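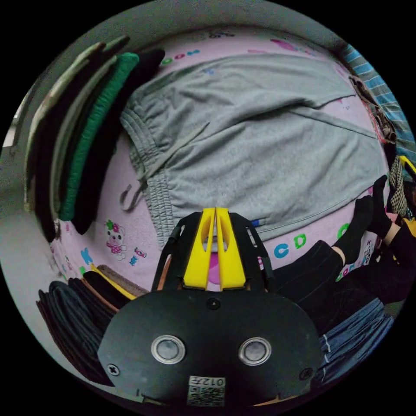

Fig. 1. Gripper, label 012H.

Handout 8: Do detox juices do anything?
August, Luminița Jitaru

Lanon says its juice "clears toxins". Which ones? The leaflet never names any. Its trial had 157 people, no control group and ran for 8 days. Weight lost in a week of juice is mostly water. Read the Gedance leaflet before the seminar and mark each claim you can't check.

We use cookies. Accept / Manage

Comments
Jawad Minhas: I felt better on it, though.
L. Jitaru: Than on what?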